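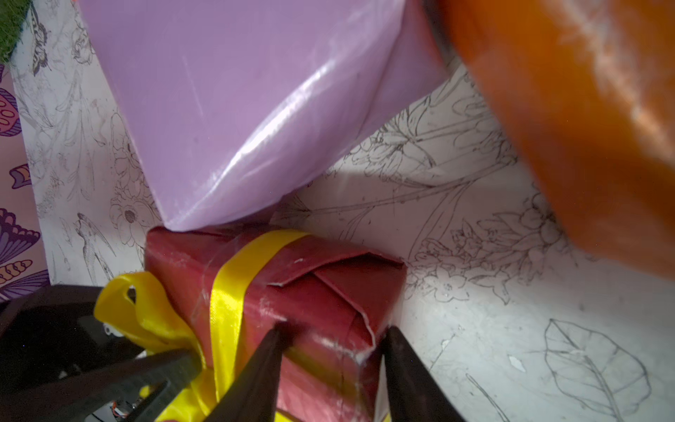
WRAPPING NOTES: GLOSSY PAPER, SATIN RIBBON AND SMALL BOXES

The February session of the Okercombe Packing and Paper Group dealt with small rectangular boxes, the size that causes most of the complaints at the gift table. Marlene Teuber led the first half, on paper and folds. Yuxi Du took the second half, on ribbon and handling. The notes below follow the order of the session, with a few measurements added afterward.

Paper

Glossy paper was used throughout. It holds a crease well but also keeps every crease made by mistake. The dark red box at the top of this item shows the usual result: overlapping folds on the top face, one of them a triangular flap, and creases in the paper next to it. Dark colors also show white wherever the surface layer is scratched or the paper tears at a corner. The red box has a few small scratches of this kind and a torn corner.

Marlene's recommendation is to cut the sheet with an overlap of 6 mm beyond what the box needs on the long seam, and no more. Extra paper has to be folded under somewhere, and on a small box it generally ends up in the end flaps, where there are already several layers. A thick end flap pushes outward against the tape and puts strain on the corners.

To size a sheet:

Measure the full girth of the box with a strip of scrap paper, not a ruler. Mark where the strip meets itself and add the overlap.

Measure the length of the box and add three quarters of its height at each end.

Cut on a hard surface with the printed or glossy side down.

Test-fold the sheet around the box before any tape is applied. Trim now if the end flaps reach past the opposite edge.

On a box with a girth of 195 mm, this gives a sheet width of 201 mm. Members who had been cutting by eye found that their sheets were consistently too wide.

Corners

Most tears start at a corner and most of them start during folding. The paper is pulled tight over the corner, the fingertip is run along the edge, and the surface layer splits. Two changes help. The first is to crease the paper away from the box, on the table, using the marks from the test fold. The second is to take the sharpness off the box itself by pressing each corner lightly with the back of a spoon. This works on plain cardboard. It should not be tried on rigid boxes with a lid, where the lid will no longer sit flat.

If a corner does tear, a patch cut from the same sheet can be slid under the tear and fixed from behind with a glue stick. Taping over the front is quicker and more visible.

Tape

Clear tape catches the light on a glossy surface, and it can be seen along the seams of the red box. Matte tape disappears on matte paper but shows as a dull strip on gloss, so there is no single answer. Double-sided tape placed inside the overlap is the cleanest option. It has to be positioned correctly the first time, as it will lift the color off when peeled back. Brabec asked whether a glue stick could replace tape altogether. It can on the long seam. On the end flaps it sets too slowly, and the flaps open before it holds.

Ribbon

Satin ribbon slides, and this is the main difficulty with it. Yuxi demonstrated the two usual layouts. A cross divides the box in both directions and holds itself in place. A single band runs across the box in one direction and is easily pushed sideways. The yellow ribbon on the red box crosses toward one end, with its bow sitting loose.

An off-center band looks good on a long box and uses less ribbon, but it needs fixing. A piece of double-sided tape 10 mm long under the ribbon on the bottom face is enough. Nothing is needed on the top.

For the bow, Yuxi ties the first half-knot twice through – a surgeon's knot – before making the loops. The extra turn keeps the band tight while the loops are formed. Loops should be set before the tails are trimmed, and tails cut at a slant with sharp scissors. Blunt scissors pull threads out of satin.

We had 563 cm of ribbon left on the reel at the end of the evening. It is in the Moltton drawer with the label facing out.

Plastic film

Film gives more trouble than paper. Bright reflections collect along its edges and on any large flat face, as on the purple box lying against the red one, and every wrinkle adds another. It is best kept for boxes whose own color is meant to be seen. Pull the film from the center of each side toward the ends, and fold the ends last. Film will not hold a crease unaided, so allow twice the tape.

Handling and stacking

Wrapped boxes should be lifted by the ends or the long sides, with pressure on the flat faces and away from the bow. They should be set down next to one another with a gap. Glossy paper dragged along another box will scuff at the edges first, and dark paper shows it most. For transport, a sheet of tissue between neighbors is sufficient. Bows go on after the journey if there is any choice in the matter.

A cloth or mat under the work protects the bottom face from grit. A black-and-white pattern such as the flower and butterfly print is practical, as dropped pieces of colored ribbon are easy to find against it. Shake it out between boxes.

Supplies

The order to Plevmont will include double-sided tape, tissue and two rolls of matte paper for comparison. Members who want satin ribbon in a particular width should give the width and color to Yuxi before the order goes in. The next session covers cylinders and round tins. Bring an empty tin with its lid, and a pencil.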